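Preguntas frecuentes sobre superficies claras

Actualizado el 9 Jul 2023

Desde que colgué en Hallel las entradas sobre tableros y encimeras claras me llegan las mismas dudas una y otra vez, así que las he juntado todas en esta página. Contesto desde mi experiencia en casa y en el tallercito, que no es la de un laboratorio, y voy añadiendo cosas cuando me acuerdo. Si tu pregunta no está, déjala en los comentarios (los leo todos, aunque tarde).

¿Blanco puro o gris muy claro?

Gris muy claro, siempre que me dejen elegir. Tuve una mesa blanca blanquísima durante varios años y acabé harta: cada miga de pan parecía una catástrofe y con el sol de la mañana no había quien leyera encima. El gris pálido perdona bastante más y en el día a día casi todo el mundo te dirá que tienes la mesa blanca. Mi madre lo sigue diciendo.

Eso sí, no te fíes de la carta de colores. Pide una muestra, déjala un par de días donde vaya a ir la superficie y mírala por la mañana, por la tarde y con la lámpara puesta. A mí el tono Ramside me encantaba en la tienda y en mi cocina tiraba a lila. ¡A lila!

¿Por qué a ratos se ve gris y a ratos blanca?

Por la luz y por lo que tenga al lado. Un tono muy pálido con mucha luz se te va al blanco, y si le pones cerca algo oscuro todavía se nota más claro. Por eso comparar dos muestras en habitaciones distintas no sirve de nada. Ponlas juntas, planas, y con la misma bombilla.

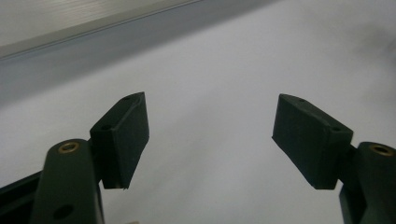

Un blanco grisáceo muy claro, junto a piezas verde oscuro.

Al lado de un verde oscuro o de un azul marino los grises fríos quedan preciosos, para mi gusto. Con maderas muy anaranjadas me cuesta más, aunque lo he visto bien resuelto en alguna casa y me he tenido que callar.

¿Con qué la limpias a diario?

Bayeta de microfibra, agua templada y una gota de jabón de platos. Una gota, de verdad. Luego paso otra bayeta solo con agua y seco con un paño de algodón. El paso que se salta la gente es el segundo, y después me escriben diciendo que les quedan velos. El velo suele ser jabón seco. Vuelve a pasar agua limpia, seca bien y me cuentas.

Para quien me pregunta por cantidades: preparo un pulverizador de 500 ml, lo lleno de agua y le pongo media cucharadita de jabón. Me dura un par de semanas y entonces lo lavo y lo vuelvo a llenar.

¿Y las manchas de café, té o cúrcuma?

El café y el té, si los coges pronto, se van con lo de arriba. Si llevan ahí toda la noche hago una pasta con bicarbonato y agua, la dejo diez minutos y la retiro con la bayeta húmeda, sin apretar. Prueba antes en una esquina que no se vea, porque algunos acabados se quedan mates si frotas.

La cúrcuma es otra historia. He conseguido bajarla mucho y una vez desapareció del todo, pero también tengo una tabla con un cerco amarillo que va a estar conmigo toda la vida. Ahora cocino el curry con un mantel viejo debajo y tan contenta.

¿Se puede usar lejía?

Yo no la uso. Hay superficies que la aguantan y otras que amarillean, y si no tienes la ficha del fabricante es jugártela. Lo mismo digo del amoniaco y de los limpiahornos. Y nunca, nunca mezcles productos, que la lejía con amoniaco suelta gases muy peligrosos.

¿Las esponjas mágicas valen?

Valen, con cuidado. Son un abrasivo muy fino aunque parezcan una nube — a base de pasarlas siempre por el mismo sitio te comes el brillo. Yo las guardo para rayajos de lápiz y roces de suela, dos pasaditas y fuera. En superficies mates casi ni se nota, en las brillantes se nota muchísimo.

¿Cómo quito restos de pegamento o de cinta?

Primero con calor suave: el secador a media potencia, moviéndolo todo el rato, y voy empujando el resto con una tarjeta de plástico. Lo que queda pegajoso lo quito con un poco de aceite de girasol en un algodón y después jabón para desengrasar. Evita las cuchillas metálicas. Ya sé que hay quien las maneja de maravilla, pero yo tengo un arañazo de un palmo que me recuerda que no soy de esas personas.

¿Se pueden lijar los arañazos?

Depende de qué esté hecha. Si es pintura, puedes lijar suave y repintar la zona, aunque lo normal es que acabes repintando entera porque el parche canta. Si es un laminado fino, no lijes, que te llevas el dibujo. Y si es un material macizo del mismo color por dentro, ahí sí hay margen. Cuando no sepas qué tienes, mira el canto o la parte de abajo, que suelen dar pistas.

¿Cuánto cuesta cambiar una encimera vieja por una clara?

Solo puedo decirte lo mío. En diciembre pedí dos presupuestos para el mismo tramo de cocina, con colocación incluida: uno de 975 euros y otro de 584. La diferencia era casi toda del material y del corte para el fregadero. Me quedé con el segundo y sigo contenta. Si solo quieres pintar lo que ya tienes, con alrededor de 200 euros a mí me llegó para imprimación, esmalte, rodillos y barniz, y me sobró medio bote.

¿Qué barniz usas encima de la pintura?

Uno al agua, satinado, en tres manos finas. He usado el Nair y el Cesus y los dos se dejan extender bien con rodillo de espuma. Mira que ponga que no amarillea, que en un tono claro cualquier matiz se ve. Entre mano y mano respeto el tiempo del bote aunque me muera de ganas, y no pongo nada pesado encima hasta que pasa el plazo completo de curado. La primera vez puse un jarrón antes de tiempo y ahí sigue su redondel.

¿Puedo apoyar cosas calientes?

Salvamanteles y listo. Aunque te digan que aguanta, el cambio brusco no le viene bien a casi nada, y un cerco de calor sobre gris claro no hay pasta de bicarbonato que lo arregle.

¿Cómo evito que se raye al mover cosas por encima?

Fieltros adhesivos en la base de todo lo que pese: lámparas, cajas, macetas. Y levanta en vez de arrastrar. Las macetas de barro son las peores, llevan arenilla pegada por debajo y hacen unos surcos finísimos que luego solo ves al contraluz. Reviso los fieltros un par de veces al año y los cambio cuando se han llenado de pelusa.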